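Bed makers and folders wanted — Livisbridge, start February

Miltik Linen & Turnover, 2 openings, maybe 3

Hi all, posting this quick between jobs so excuse the typing.

We need people who can make a bed. Properly. Not hospital style, not hotel style either, we do family homes and short stay apartments and every one is different. Some want everything tucked in tight, some want the comforter just laid over. You follow the card for the house. If there is no card you call me.

What the work is:

Strip and remake beds, all sizes, bunks too
Fold blankets and throws, sort pillows, pair up the sets
Kids rooms — pick up toys, put them back on the bed or shelf wherever the card says
Bag the laundry, tag the bag, bag goes in the hall
Light dusting, headboards and nightstands only
No bathrooms. No kitchens. We have a seperate crew for those.

Hours are mornings mostly. Van leaves the Sepúlveda lot at 7, be there before 7 not at 7. Usually done by 2. Sunday is our big day, lots of checkouts, so if you can't do Sundays please don't apply, sorry. Other days we can work around school, second job, whatever.

You'll see all kinds of beds. Plain white everything in the apartments, easy. The family homes are where it gets slower. Big fuzzy blankets, heavy duvets balled up at one end, pillows that don't match, stuffed animals. Takes patience. Plush throws especially — they slide, they grab lint, and if the stripes go crooked the whole bed looks off even when the corners are perfect.

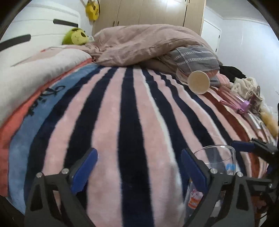

Training is paid. Two shifts with Ignacio Cantero, he runs the family home route and has done it for years. He'll show you the duvet shake, how to get a cover on solo without climbing inside it, and how we label bags. After that you go in pairs. Never alone in a house, that's a company rule.

What we need from you:

OK on your feet all morning, lots of bending
Can lift a full laundry bag down stairs
Careful with other peoples stuff. A toy goes back where the card says even if you think it looks better someplace else
Able to read a house card in English, speaking Spanish is a plus on this route
Phone that takes texts, we send the schedule by text
No perfume or strong lotion on shift, several clients are sensitive

Nice to have but not required: hotel or laundry experience, drivers license, OK with dogs. Cats too. One house has 3.

What we give:

Weekly pay, direct deposit or check
Work shirts, you wash them
Ride in the van both ways from the lot
Paid drive time between houses — yes really, we've been asked
Extra for holiday weekends

Pay rate depends on experience and whether you can drive the van, we'll talk about it on the phone before you come in so you don't waste a trip. Rate does go up after your first full season.

How to apply. Don't email, the inbox is a mess right now. Come by the Zuseter building, side door, any weekday morning before 11 and ask for Barrett Whitlock (thats me). Bring ID and the names of two people you've worked for. Family doesn't count. If you've never had a job bring a teacher or coach name, thats fine, we've hired plenty of first timers.

There's a short tryout. One bed, one basket of folding, takes less than half an hour. I'm not timing you. I look at corners, pillow seams, and if you check under the bed without being told. Wear shoes you can slip off, no shoes on carpet in any of our houses so may as well get used to it.

If you applied last summer and didn't hear back, come again please. We lost a stack of forms in the move and I feel bad about it.

Couples and friends can apply together, we'll try to put you on the same route but no promises. Must be 18 for the van insurance.

Side door sticks, push hard. Parking on the street, the front lot belongs to the dentist and they do tow.

— Barrett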